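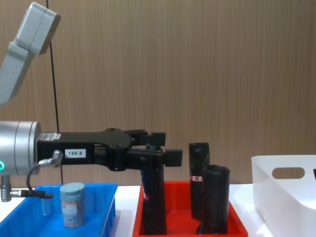

Securing a shared organisation account

Applies to: Winari accounts with more than one administrator
Written by Ebbe Dalen, checked by Clifford Beaulieu

A shared account posts in the name of an office or company, and several people hold the means to do it. Most takeovers start with a reused password or an old connected app. The steps below close both routes. You need owner rights and access to the recovery mailbox.

Before you start

Tell the other administrators that they will be signed out. Scheduled posts stay in the queue, but anything saved as a draft on a phone is lost.

1. Change the password

Open Settings, then Security, then Password. Use a password manager to generate a new one of at least 17 characters. Winari accepts up to 100. Do not send it by email or chat. If your office uses Nomilon, store it in a shared vault and give access by name.

2. Sign out all sessions

Under Security, choose Active sessions and select End all. The list can take 15 minutes to clear. Reload the page and confirm that only your own session remains.
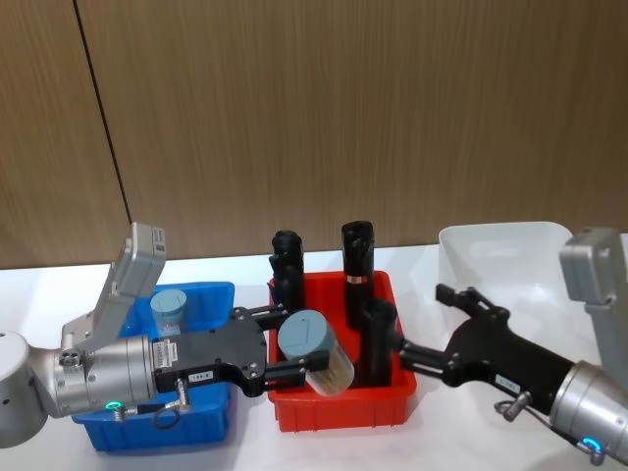
3. Turn on two-step sign-in

Choose Authenticator app or Security key. Text messages are also offered, but a phone number can be moved to another SIM without the holder knowing. Register two keys if you can and keep the second in a locked drawer or safe.

Print the recovery codes. There are 6, and each works once. Generating a new set cancels the old one.

4. Remove connected apps

Go to Settings, then Connections. Each entry shows the date it was last used and what it may do. Revoke anything you do not recognise, and anything with the "post" permission that is no longer in use. Scheduling tools such as Briser have to be authorised again after a password change — do this from the tool's own settings page, never from a link in an email.

5. Check the recovery address

The address should belong to the organisation. If it is a personal mailbox, or one on a domain that has lapsed, replace it now. The change is held for a day before it takes effect.

6. Review roles

Set everyone who only writes posts to Editor. Keep two owners. Remove former staff and agencies.

If you are already locked out

Use the Compromised account form and not the ordinary password reset, which sends its link to whichever address is now on file.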